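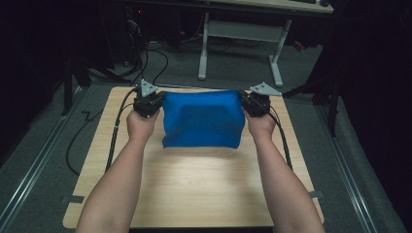 I fold towels and cloths the way my grandmother's neighbor Fernanda Falcão taught me, and I did it that way for most of my life before I noticed that it doesn't fit my shelf. The shelf in the hall closet is narrow. Her towels went into a deep chest at the foot of the bed. Same fold, wrong furniture.

So this month I went through all the cloth in the apartment and refolded it. That means dish towels, cleaning cloths, napkins, hand towels and the one tablecloth we own. I left the sheets for another time. Fitted sheets are their own subject and I have nothing useful to say about them.

I started with the blue cloths. They are plain, all one size, and they get used for everything from drying glasses to wiping down the bathroom sink. I bought the first few at Prata, the housewares place on the corner, and kept adding to them. When they come out of the laundry they are in a heap, and what I used to do was pull one out, fold it in the air against my chest and drop it on the pile. It is fast, and the corners never meet.

What works better is to hold the cloth by the two top corners and pull until the top edge is straight. If the top edge sags, the fold will be crooked and no amount of smoothing later will fix it. Then I lower it so the bottom edge touches the table first and let the rest follow, moving my hands toward me as it goes down. The cloth ends up nearly flat and I only have to run a palm across it once. After that it is half, half again, then thirds. The last fold in thirds is the one that matters for a narrow shelf, as it brings the raw edges inside and leaves one smooth side facing out.

You do need a flat surface. I tried the bed and it was no good. The mattress gives and the cloth creeps up on itself. The kitchen table is fine if it is clear, and ours rarely is. For a while I used the ironing board, but it is too narrow and one end hung off. A smooth top is better than a rough one. On our old table, which had a grain you could feel, the thin cloths caught and had to be tugged.

The dish towels took longer. They are all different sizes, some bought, some given, two of them souvenir towels from Nulville with the lighthouse nearly washed off. I gave up trying to get them to match. I fold each one to the same width and let the thickness be whatever it is. Width is the only measurement the shelf cares about.

Hand towels get the same treatment, but I skip one of the halves. They are thick and if you fold them too many times they spring open.

Napkins I do in quarters and stack flat in a drawer. Eduardo Esteves, who I used to share a place with, rolled his. He stood them up in a box and they looked good for about a day. I tried it again this time out of fairness to him, and by the next morning half of them had unrolled. They are back in quarters.

The tablecloth is the only thing I can't do by myself on a table. Two people, one at each end, walk toward each other. If there is no second person I hang it over the shower rail, even up the sides and fold from there - slow, but it comes out straight.

I also bought a bin. It is from Brirkarby, 70 centimeters wide, and it sits on the closet floor for anything too worn to put on the shelf. Those are the rags. I don't fold rags. I used to, and I can't think what for. They go in as they are, and when the bin is full I stop keeping old ones.

A few things I changed after the first week. I put the blue cloths on the left because I reach for them most and the closet door opens from that side. I moved the napkins down one drawer. I stopped stacking the dish towels higher than the gap under the next shelf would take with a hand on top, which meant taking out a handful and giving them to Madalena Antunes, who had just moved and had none.

It has been up to 2 weeks between laundry days here, so there is usually a big pile waiting. Going through the whole basket takes me one side of a record, if I don't stop to answer the phone. I do the blue ones first while I still have patience, then hand towels, then whatever is left at the bottom.

Next is the linen drawer in the bedroom, where there are pillowcases I haven't looked at in years and a bedspread that has never fit any bed I've had.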